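At the shared workshop in Stokden, the builder of the Fimenel arm works in the evening, when the big saw is silent. The arm took 14 months. "I wanted it for turning the old amplifier knobs," he told me, "and first I must teach it in simulation."

The gripper has two fingers, and he rewrote its control three times. "Round things are difficult. If the fingers close a little too high, the knob escapes." He trains on a virtual bench before he risks the real motors. 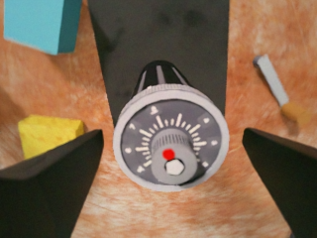 The dial between the gripper fingers, in simulation.

What comes next? "A softer fingertip," he said. "And I have to fix the cable at the elbow. It still catches."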